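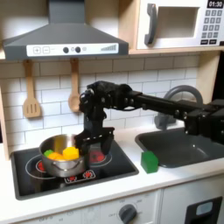

The arm at the play kitchen, with the gripper open beside the pot.

About Us

Hi, and welcome to Husar! I'm Bastien Picard, and I started this little company in Rarmont with one arm, one toy kitchen and a lot of optimism. We teach robot arms to do kitchen chores, at toy scale for now: vegetables into the pot, vegetables out of the pot, pot over to the other burner, and so on. It's slow, fiddly work and I love it.

Most companies use this page to tell you how great they are. I'd like to use ours to tell you about the day we nearly hurt someone, as it explains more about how we work than a mission statement would.

What went wrong

Back then our arm ran on a controller program we'd written ourselves, called Clirkora. It had a stop button, a speed limit and a force limit, and I was pretty proud of it. We'd logged 2306 runs without anything worse than a carrot on the floor (well, several carrots).

On run 2307 the gripper went down for a piece of toy pepper and caught the rim of the pot. The force limit tripped, the arm froze, all as planned. I hit the stop button for good measure and reached in to free the pot. Then the arm moved. It swung left, fast, and took the pot off the counter and into the wall. My hand was maybe an inch out of the way, and that was luck.

It took us most of a week to find the cause, and it was embarrassingly dull. When the arm froze, Clirkora kept accepting new position commands and stacked them up in a queue. The stop button told the motors to hold, but it didn't cut their power and it didn't empty the queue. A loose connector at the wrist dropped out for a moment, came back, and the software read that as a fresh start. So off it went, trying to catch up on 81 old commands at once!

The connector was a two-minute fix. The rest of it was on me. I'd written a stop button that was only a polite request, and I'd let everybody (me included) get used to putting their hands in the workspace while the motors were live.

What we changed

We shut the arm down until September and rebuilt the whole safety side. The stop button is now a plain hardwired switch that cuts motor power, with no software in between. After a stop, the queue is wiped, and the arm won't move again until a person has checked the workspace and pressed a separate reset. The wrist cable got a proper strain relief and a looser loop, and we tug-test it every morning before the first run.

We also have a house rule: power off before hands in. It applies to a stuck pot, a dropped tomato, anything. Yes, it makes a session longer. We've gone through it 378 times so far and people have stopped grumbling, mostly.

One more thing came out of it. We keep a fault log, and every odd twitch goes in, even when the run finished fine. Visitors can read it. It isn't thrilling, there's a lot of "gripper slow to open" and "spoon knocked, no damage," but it's how we caught a worn bracket before it let go.

Who we are now

We're still small. We share a building with Delis, the folks who machine our brackets and put up with my last-minute drawings, and we still do nearly everything at the play kitchen. People ask when we'll move on to a real stove. When I'm happy with the fault log, and I'm not there yet.

If you work with arms like ours and you've had a scare of your own, please write to me. I'd love to compare notes, and I'm glad to send over our reset procedure and the wiring sketch for the stop switch. And if you're in Rarmont, come by for coffee and a look at the kitchen. Just keep your hands behind the yellow tape until I've switched the thing off.

Bastien

Page last updated May 8, 2022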